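The great hoodie fold, and other sofa jobs

03/05/2022

Quick one because I've got the oven on. Well, quick-ish. You know what I'm like.

So the wash pile finally got the better of me. It had been growing on the landing since the middle of April, clean stuff, all of it, just never put away, and we'd got to the stage of picking socks off the top on the way to the bathroom. Then my sister-in-law said she was coming to stay and would need the small room. The small room is where the other pile lives. So. Two piles, one afternoon, me.

I carried the lot down to the sofa. I always fold on the sofa. I've tried the bed (too low, does my back in) and the kitchen table (crumbs, always crumbs, where do they come from) and the ironing board, which is fine for a tea towel and useless for anything with arms. The sofa's the right height if I kneel on a cushion, and I can have the radio on. Downside is everything sheds on it. Grey fluff on brown, lovely. I go over it after with a damp rubber glove and it comes up all right.

Sorting first

I used to just start at the top and work down. Don't. You end up with nine tiny stacks and nowhere to put your knees. Now I chuck it all into rough heaps before folding a single thing. Towels and bedding one side. T-shirts. Trousers and leggings. Anything thick. Then the odds, meaning socks, pants, the one swimming thing that is always in there whatever time of year it is.

Towels go first because they're easy and you feel like you've done loads. In thirds longways, then in half, then half again. Ours have to go in the airing cupboard fold side out or the door won't shut, it's a shallow cupboard, previous people put the tank in at a funny angle. If yours is a normal cupboard ignore all that.

T-shirts I do the boring way. Face down, sides in, sleeves back, up from the bottom. I did go through a phase of rolling them and it looked gorgeous for a week and then it looked like a drawer of sausages.

Then you get to the thick heap, and the thick heap is hoodies.

I hate folding hoodies. The hood never knows where to go. It's a jumper with a bag on the end. Fold it in half and the hood flops out one side, roll it and you get a great lump at the top, hang it up and it stretches at the shoulders and takes up the room of 2 coats. We have far too many between us and I don't think a single one has ever stayed folded past teatime.

The stripey one is the worst of the lot. Soft, slippy, plain light grey on the underneath and stripes on top, so when you've got it half turned over you can't tell what bit you're holding. It's a good hoodie though. Came from the market at Kirnedham, the stall by the bus stop, and it's outlasted two that cost a lot more. 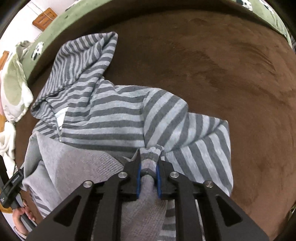 How I do a hoodie now

After much swearing. There's probably a proper way, this isn't it, but it holds.

Lay it out flat on its front, hood up at the top, and pull it out by the corners till it's not bunched in the middle. Worth taking a minute over. If there's a ruck in it at this stage it'll be there at the end, only bigger.

Zip up if it's got a zip. Strings tucked inside the hood or they catch on everything.

One side in to the middle, sleeve folded back down on itself. Same the other side. You want a long straight strip with a hood on top, a bit like a bookmark.

Now the hood. Fold it down onto the back and smooth it flat. It'll have a point, hoods do, just press that down. Then fold from the bottom, up and up again till you meet the hood. Done. It should be a fat square thing which you can stand on its end.

If you want it tighter for packing, do it the other way about. Roll from the bottom hem up to the neck, quite hard, then pull the hood over the roll like a sock. That one's brilliant for a rucksack. I wouldn't do it for a drawer, they come out creased right across the front, but for a weekend away who cares. I did 5 like that for camping last year and they made a pillow as well.

Stripes, by the way, are handy. If you line them up across the fold you can see straight away if you've gone wonky. With a plain one I only find out when I put it on the stack and the stack falls over.

Where it all goes

This is the bit I always get stuck on. The folding's fine, it's the walking round the house after. Stacks on the stairs waiting for somebody to take them up, and they get stepped over for a fortnight.

What I've done is bought baskets. Shop called Trenulby, out past the garden centre, they do those shallow ones with a handle each end. One per person, and it sits on the end of the bed till it's been emptied and then it comes back down to me. No basket, no washing. Harsh but it's working so far. I've had mine back empty every time, ahem, I can't speak for the others.

Hoodies don't go in drawers any more. I gave up on that. There's a shelf over the coats in the hall and they stand up along it on their ends, like books, so you can pull one out without the lot coming down. It was a hat shelf. We don't wear hats. The drawer they used to be rammed into now shuts for the first time in years, it had been sticking out so long I'd got a permanant bruise on my hip at that exact height.

Bedding I've started putting inside its own pillowcase, whole set together. Saw that somewhere and was sniffy about it but it does work. Fitted sheets I still just scrunch. Life's short.

What I got rid of

Not as much as I meant to. Went in all brave with a bin bag and came out with it half full. A fleece with a dead zip. Leggings gone see-through at the knee. A load of odd socks that I'd been keeping since forever in case the other ones turned up, they have not turned up. One school jumper that would fit a toddler and we don't have a toddler.

Kept a cardigan I never wear. Kept a T-shirt from the Tenesis fun run that I didn't run in, I did the orange squash. Kept the stripey hoodie obviously, wouldn't dare.

The decent bits are going to the Zieliński shop on the corner, they've got a collection box by the till and it's easier than driving into town and hunting for parking. I'll take them tomorow when I go for milk. They're by the front door now so I can't pretend I've forgotten.

Took nearly 2 hours start to finish, with one tea break and one lie down. The landing's got carpet again. I'd forgotten it was that colour. Small room has a bed in it, made up, with a towel on the end folded in thirds like a hotel, and I've shut the door and told everyone it's not to be opened.

There's a wash on as I type this. Darks. At least three hoodies in it.

Right, oven's beeping, got to go. If anybody's got a better way with hoods put it in the comments, and someone please tell me what to do about fitted sheets that isn't "watch this video", I've watched the video.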